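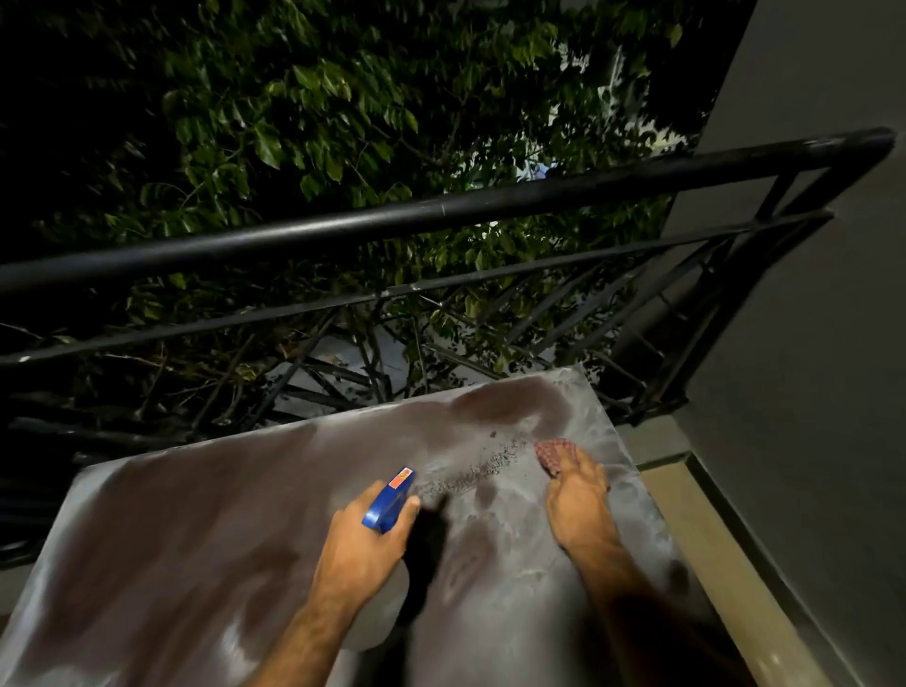 Vuker spray cleaner: is it any good on grubby outdoor metal?

I've been meaning to write this one up since August, when the state of the balcony finally got to me. Anyone who lives on a main road will know the stuff I mean. It isn't really dirt and it isn't really grease, it's a sort of clingy grey film that settles on everything, and if you run a finger along it you have to go straight indoors and wash your hands.

Most of it I can ignore, but we have a big flat metal panel (it used to be a shelf, then it was a potting bench, and now it's the thing we put drinks on) and I was fed up of putting a tray down before I dared put a glass down. Washing-up liquid and hot water took off the top layer and left the rest looking much the same. So I bought the Vuker, mainly on the strength of a friend's oven door, and I've now been through 2 bottles of it, which I think is enough to have an opinion!

The good bits first. The spray itself is lovely. It comes out as a proper fine spatter and goes where you point it, and the trigger is light enough that my hand didn't ache, which I can't say for the Skatel one I had before (that had a trigger like a nutcracker, and dribbled down my wrist). You can hold the bottle over on its side to get in low across a flat surface and it carries on working until it's getting near the end, when it starts coughing air at you and has to be stood up again.

It does shift the grime. I give it a couple of minutes, no more, then go over it with a cotton cloth, pressing quite hard. I use the little red and white gingham ones, cut down from an old tea towel, and they've done better than any of the microfibre I've tried out there – microfibre seems to grab the muck and then just drive it about. You'll want several. The first cloth is past saving very quickly.

Now the moans. It streaks. Oh, it does streak. On the first pass you get great curving smears wherever your arm has swept, shiny in one place and dull in the next, and a cloudy greyish bloom where you've rubbed hardest. I thought I'd ruined the finish the first time. I hadn't, it was only residue, and a wipe with plain water and then a dry cloth got rid of nearly all of it, but the bottle says nothing about rinsing and I think it should. If you put too much on it also sits in puddles, and those need mopping up before you do anything else.

The other thing is when you do it. I tend to clean in the evenings after supper, with the outside light on, and I'd say that's fine for the scrubbing and hopeless for the finishing. Everything glares. You buff away at what you think is a smear and it's only the lamp. These days I do the hard work at night and go out with a dry cloth and my coffee in the morning, when I can see what I've missed (usually a whole corner).

It won't do anything for old staining. Our panel has gone a bit brownish and mauve in places over the years and it's still brownish and mauve, only cleaner. I don't mind that, I rather like it, but if you're hoping for shop-new metal you'll be disappointed.

Smell: sharp for a minute or two, then gone. I wouldn't want to use it in a small bathroom with the door shut. I also wear gloves if I'm doing more than a quick wipe, as it left my knuckles very dry the one time I spent a whole evening at it.

Would I buy it again? Yes, and I have. I did try the Sikder refill in the same bottle to save a bit of money and it clogged the nozzle, so I've gone back to the proper stuff. For glass I'd look elsewhere. For railings, metal tables and that horrible road film, it's the best I've used so far.

Comments (4)

mossybalcony: Same film here and we're 2 streets back from the road! Did you try it on painted railings?

Reply from the author: Yes, ours are black and they were fine, but do a hidden bit first.

teapotlil: I got the Grutwood one and it took the shine off my bistro table. Might give this a go. Agree about the tea towels.

penrose78: Bit of vinegar in the rinse water helps with the cloudiness, I find.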